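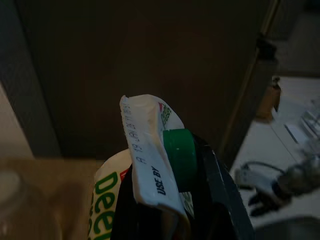

Use-by dates in a shared kitchen cupboard

Project report, Skelonik group

My housemates and I throw away far too much food, so I picked the kitchen cupboard for my project! The idea was simple - empty every shelf, read the use by date on each packet, then put things back with the soonest at the front. I allowed 30 minutes. It took me most of an afternoon.

Finding the dates was the slow bit. On soft packets the dotty black print often runs up the side, close to the top, and once the plastic has been folded over you have to flatten it out again to read the day and month (I got quite good at tilting them under my desk lamp). Jars were much easier.

I wrote each date on a sticky label in thick pen and stuck it facing the door. Packets of up to 500 g stood up well enough, but the bigger ones kept sliding, so they went in a shoebox on the bottom shelf.

We kept this going from March until the end of term. I still found a bag of lentils at the back that I'd missed completely - it had slipped behind the flour. Next time I'd start with the top shelf and do the tins last.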